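The Woman Who Reads the Manual

Keerthana Alva has written 48 instruction manuals and is fairly sure that two of them have been read. One of those, she says, was read by her mother.

We met at ten in the morning in her kitchen in Turberg, where she works at the end of the table nearest the kettle. She began in kettles, as it happens, at a small appliance maker called Plulten, and then drifted into bread machines, garden pumps and, for one long winter, a home sauna. These days it is mostly computers and the things that plug into them.

"People think the job is writing," she says. "The job is asking an engineer what a button does and waiting while he tells you how hard it was to put there."

Her record for a single product is 2,951 words on a bathroom scale. The client, she recalls, wanted more. She has kept the email.
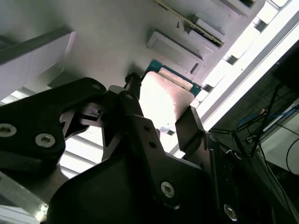 A card with a green edge and a pale label strip.

Small parts are where her trade gets into trouble. Every maker has its own name for every clip, and the name tends to change between page four and page nine. Alva keeps a list of 1,539 words she won't use, starting with "simply." "If it were simple they wouldn't be on the floor with a flashlight," she says. "Also 'gently.' Gently compared to what?"

Her first editor was Malachy Ó Flaithearta, who ran the Plulten manuals desk with a red pen and a bad back. He once returned a page of hers with one comment: "Which left?" She was offended for a week and has asked the same thing ever since.
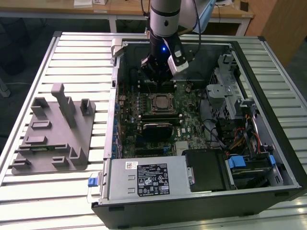 Page 2

An open computer tower is her usual case in point. It spends its working life upright and gets laid on its side for repairs, so "top" now means two different things and the reader has a screw in his mouth. Alva's fix is to say which way up the thing is at the start of each section. Her clients' fix is to delete that line to save space.

She does not blame the reader. She admits, after some stalling, that she put together her own bookcase without opening the booklet, and that it leans. "I know who wrote that booklet," she says. "Lihua Cao. She's very good. I should have looked."

Does she worry about being replaced by a video? She pours more tea – her third cup, my first – and says that she has watched the videos. "A man says hello for four minutes. Then his hand is in the way."

Her next job is a rice cooker from a firm called Dong, due in December. The draft has a section on what to do if the lid won't close. The engineers' answer, so far, is that it will.
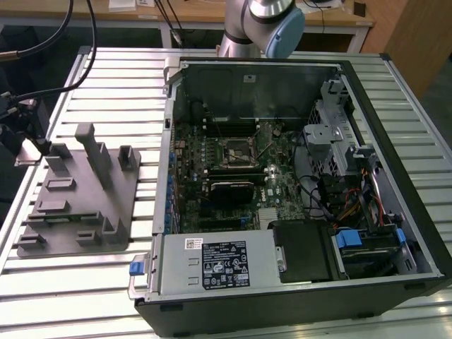 Three Manuals She Admires

A sewing machine booklet from her aunt's attic, for its drawings. The Ania hand mixer leaflet, which fits on one side of a sheet and has no exclamation marks. And a tent guide by Jingyi Tang that begins, "Do this before dark."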